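In Lurnholm, a few of us share a workshop behind the bicycle store, and since June we are building one robot arm there. The parts have cost 292 dollars until now. The first task is small: to pick up a flower stem and not crush it.

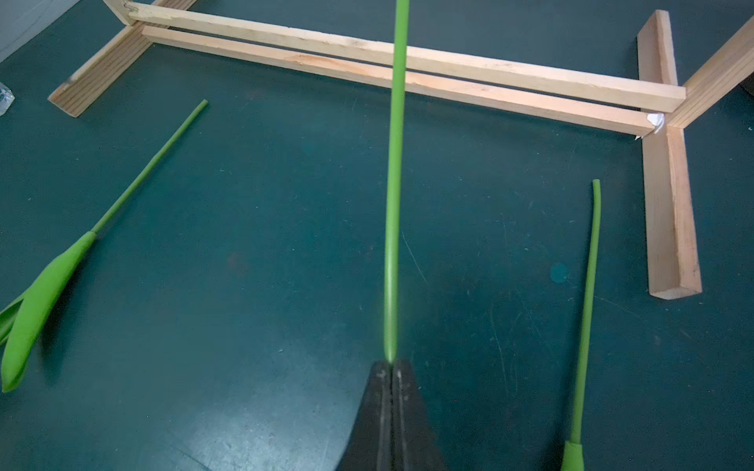 Fu wrote to us that soft stems are a bad teacher, and we should begin with wooden blocks. Maybe so. We stayed with green stems and lowered the closing force.

A clothes hanger is more difficult. It turns in the grip, and the clips pull it to one side.

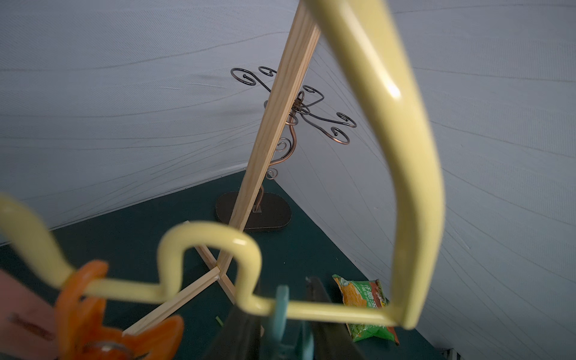 Hustgate Makers' Club | Workshop Pages

After 372 tries we still adjust the wrist by hand every evening.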